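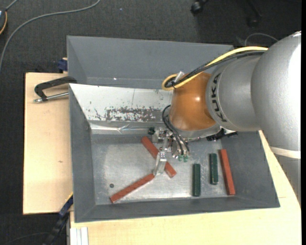 Carpet tile is sold on appearance and bought on price, and the figure that decides how a room sounds is usually on the last page of the data sheet. I spent most of January measuring one meeting room in our Delmont office before and after a change of flooring, and the numbers were less flattering to the carpet than I had expected. A dark charcoal carpet, the kind that runs past the wooden tabletops in the photo, looks as if it should swallow everything. At high frequencies it does a fair job. At the low end of a man's voice it is close to bare concrete.

The reason is thickness. A porous absorber works by moving air through fibers, and the air right against a hard floor barely moves. It moves most a quarter of a wavelength away. At 900 Hz that quarter wavelength is a little under four inches. A tile glued to a slab sits entirely inside the zone where almost nothing happens, and it only starts to do real work a good deal higher up.

The room is a plain box with painted drywall on three sides, glass on the fourth, and a suspended ceiling that somebody had fitted with vinyl-faced tiles because they wipe clean. Etenesh Worku, who has the desk on the other side of the glass, had complained that she could hear every call and understand none of them. Those are two separate faults. Hearing the call is a transmission problem, and the door seal was to blame for that. Not understanding it is mostly reverberation, along with some loss through the glass.

My method was basic. I used a measurement microphone on a stand, a balloon burst as the source, and took decay curves in octave bands. Balloons are weak at the bottom end and vary from one to the next, so I would not defend my 125 Hz result in front of anyone. From 500 Hz up the curves were clean and repeated well.

With the old vinyl floor, the room was bad across the board. After the carpet went in, the 4 kHz decay dropped sharply and the 250 Hz decay did not change by anything I could separate from noise. The result was a room that measured better on average and sounded worse to several people. Nobuhle Adams called it "talking into a coat." That is a fair account of what happens when you remove the consonants and leave the boom.

I asked the supplier, Trolby, for band-by-band absorption figures. Sipho Moodley in their technical office sent them the same afternoon, and they agreed with my curves closely enough. The brochure gives a single-number rating. Such a rating averages a few bands and rounds the result, so two products with the same number can behave quite differently in a real room.

The fix was on the walls and overhead. We hung 2 inch mineral wool panels on the wall facing the glass, with an air gap of 2 inches behind them – the gap costs nothing and moves the useful range down – and replaced the vinyl-faced ceiling tiles with open ones. The total came to 42 tiles, including spares. The 250 Hz decay finally moved.

The carpet is staying. It cuts footfall noise and chair scrape, and those were real complaints too. I would still ask for the octave-band table before ordering any floor finish on acoustic grounds, and put the ceiling money aside first.

I have not yet repeated the measurements with people in the room. Clothing adds a fair amount of absorption, most of it again at the high end, so I expect the balance to tilt a little back toward the coat. I'll post the curves when I have them, along with the door seal numbers.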